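I'd been looking forward to the Skumness food fair since May, and it started with a missed bus and a very damp walk up from the harbour. Never mind! Once I'd dried off with a cup of tea (and a cheese scone, £4, ouch) I went straight to the back hall, where Dostia were having their open afternoon.

Dostia pack dried herbs and seasonings, 118 different ones according to the price list, and I'd happily have sniffed the lot. I came for the pepper and stayed for the storage, because I'm the sort of person who gets excited about a decent tub. Their black tables were very smart, and I liked the plain white bins with a handle hole at each end – just the thing for my chaotic spice shelf.

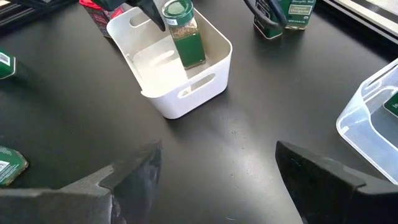
Green lid, green label: a seasoning jar in one of the white bins.

The square jars won me over too. Mine at home are all round and roll off the shelf whenever I shut the cupboard door. I asked about the coarse blends and got a long and lovely answer about toasting the seeds first, most of which I've forgotten, but I did write down "low heat, keep shaking the pan".

Afterwards I had a quick look at the Cormier mustard stall (stand 21, by the side door) and bought two pots, then ran for the bus.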